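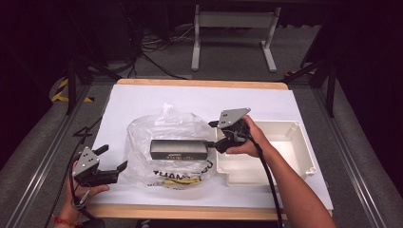 The second life of the thank-you bag

I have a soft spot for the crumpled clear bag, the kind with black lettering curving along the bottom and a bunched-up top that never goes flat again. Set one on a white board next to a long gray box and an open white tray and I'm happy for an afternoon! Packing small things is a real pleasure, and in Caralbridge, where the November swap drew 416 parcels, plenty of people seem to agree.

The tray is my favorite part. Raised walls and rounded corners keep little things from wandering off while you decide what goes where (I always change my mind at least twice). Long, flat boxes go in first at my house, labels up, and soft stuff fills the gaps.

Bags I save in a drawer, and after five years of saving I own 257 of them. The clear ones are best – you can spot a bit of yellow through the plastic and know which one to grab. Groltcombe holds its own swap in spring, and I've already started a pile.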